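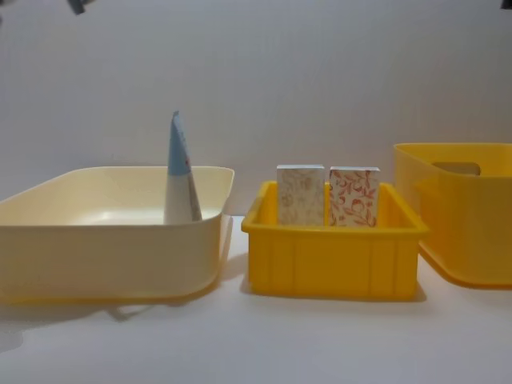 Wie kommt die Schüssel zu ihrer Form?

Wissen für Kinder | Material und Technik
Drucken | Als E-Mail versenden

Auf dem weißen Tisch stehen drei Behälter aus Kunststoff. Links ist es eine große, flache Schale in hellem Creme, mit runden Ecken und einem glatten Rand. Solche Schalen gibt es in fast jedem Haushalt. Man bewahrt Äpfel darin auf, rührt Teig an oder sammelt Bausteine ein. Aber wie wird so etwas gemacht?

Woraus Kunststoff besteht

Kunststoff wächst nicht auf dem Feld und liegt auch nicht im Boden. Menschen stellen ihn her. Der wichtigste Rohstoff dafür ist Erdöl. In der Raffinerie wird das Öl erhitzt und in verschiedene Teile getrennt. Aus einigen Teilen wird Benzin oder Heizöl. Ein anderer Teil heißt Rohbenzin und kommt in die Chemiefabrik.

Dort entstehen daraus zuerst sehr kleine Bausteine. Man nennt sie Monomere. »Mono« ist griechisch und bedeutet »allein« oder »einzeln«. Hängt man viele Monomere aneinander, entsteht eine lange Kette, ein Polymer. Das kannst du dir wie eine Kette aus Büroklammern vorstellen. Eine einzelne Klammer ist kurz und starr. Viele Klammern zusammen ergeben eine Schlange, die sich biegen und verknoten lässt.

Im Kunststoff liegen unzählige solcher Ketten durcheinander wie Spaghetti auf dem Teller. Wird der Kunststoff warm, rutschen die Ketten aneinander vorbei, und das Material wird weich. Kühlt er ab, bleiben sie liegen, wo sie sind. Dann ist er wieder fest.

Es gibt auch Kunststoffe aus Pflanzen, etwa aus Mais oder Zuckerrohr. Bisher wird aber viel mehr Kunststoff aus Erdöl gemacht.

Das Granulat

Die Chemiefabrik liefert keine fertigen Schüsseln. Sie liefert Granulat. Das sind kleine Körner, meist etwas größer als Reiskörner. Sie werden in Säcke gefüllt oder mit dem Tankwagen zur nächsten Fabrik gebracht.

Viele Granulate sind durchsichtig oder milchig weiß. Soll eine Schüssel rot oder gelb werden, mischt man Farbkörner dazu. Davon braucht man nur wenig, denn sie enthalten sehr viel Farbe.

Zu Besuch in der Fabrik

In Nunholm steht das Werk der Firma Kramer. Hier werden Schüsseln, Dosen und Eimer hergestellt. In der Halle laufen 89 Maschinen, und es ist ziemlich laut. Wer hineinwill, muss einen Gehörschutz tragen.

Das Verfahren heißt Spritzguss. Es läuft so ab:

Das Granulat fällt aus einem Trichter in ein beheiztes Rohr. In dem Rohr dreht sich eine lange Schnecke. Gemeint ist damit kein Tier, sondern eine Art riesige Schraube. Sie schiebt die Körner nach vorn, und auf dem Weg schmelzen sie zu einer zähen Masse.

Vorn am Rohr sitzt eine Düse. Durch sie wird die heiße Masse mit großem Druck in eine Form gespritzt. Die Form ist aus Stahl und besteht aus zwei Hälften. Zwischen ihnen ist ein schmaler Hohlraum frei, der genauso aussieht wie die Schüssel.

Durch den Stahl fließt Wasser, das die Form kühlt. Bei einer kleinen Schüssel dauert das Abkühlen 10 Sekunden. Danach geht die Form auf, und kleine Stifte drücken die Schüssel heraus. Die Form schließt sich, und die nächste Schüssel ist dran.

Bei großen Eimern dauert es länger. Ihre Wände sind dicker, und dicke Wände kühlen langsamer ab.

Warum die Ecken rund sind

Schau dir einmal die Schüsseln und Dosen in eurer Küche an. Viele haben runde Ecken. In runden Ecken verteilt sich die flüssige Masse besser, und die Schüssel bricht dort nicht so leicht. Beim Spülen bleiben auch weniger Reste hängen.

Oft ist eine Schüssel oben ein wenig weiter als unten. So lässt sie sich gut aus der Form drücken. Im Schrank kann man dann mehrere Schüsseln ineinanderstapeln.

Unter dem Boden findest du manchmal einen kleinen runden Punkt, der sich rau anfühlt. An so einer Stelle ist die heiße Masse in die Form gelaufen. Der Punkt heißt Anspritzpunkt.

Die Zeichen auf dem Boden

Auf der Unterseite vieler Behälter ist ein Dreieck aus Pfeilen eingeprägt, oft mit einer Zahl darin. Die Zahl verrät die Kunststoffsorte. Die 5 steht zum Beispiel für Polypropylen, kurz PP. Daraus sind viele Brotdosen und Joghurtbecher.

Ein Glas mit einer Gabel daneben bedeutet: Dieser Behälter ist für Lebensmittel geeignet. Fehlt das Zeichen und steht auch sonst nichts dazu da, nimmst du ihn lieber für Stifte oder Murmeln.

Was passiert mit alten Schüsseln?

Kunststoff verrottet nicht wie ein Apfelrest. In der Natur zerfällt er sehr langsam in immer kleinere Stücke. Ganz kleine Stücke nennt man Mikroplastik. Tiere können sie mit der Nahrung aufnehmen. Deshalb gehört Kunststoff nie in den Wald oder in den Bach.

In Fedodcombe gibt es eine Anlage, die alte Kunststoffteile verarbeitet. Sie heißt Claletti. Die Teile werden dort nach Sorten getrennt, zerkleinert, gewaschen und eingeschmolzen. Am Ende kommt wieder Granulat heraus. Sind verschiedene Farben dabei, wird es meistens grau oder braun — gut für Blumentöpfe und Parkbänke.

Am längsten hält eine Schüssel, wenn man sie gut behandelt. Stell sie nie auf eine heiße Herdplatte. Kratzschwämme machen die Oberfläche rau, ein weiches Tuch reicht.

Zum Ausprobieren: Schwimmt es?

Du brauchst eine Schüssel mit Wasser, einen Plastikdeckel mit der Zahl 5 und ein Stück von einer leeren Getränkeflasche mit der Zahl 1. Lass dir beim Ausschneiden von einem Erwachsenen helfen. Drücke beide Teile ganz unter Wasser, bis keine Luftblasen mehr daran hängen, und lass sie los. Der Deckel steigt nach oben, das Flaschenstück sinkt. Mit solchen Wasserbecken trennen auch Recyclinganlagen die Sorten.

3 Kommentare | 3-mal geteilt

Kontakt | Impressum | Nach oben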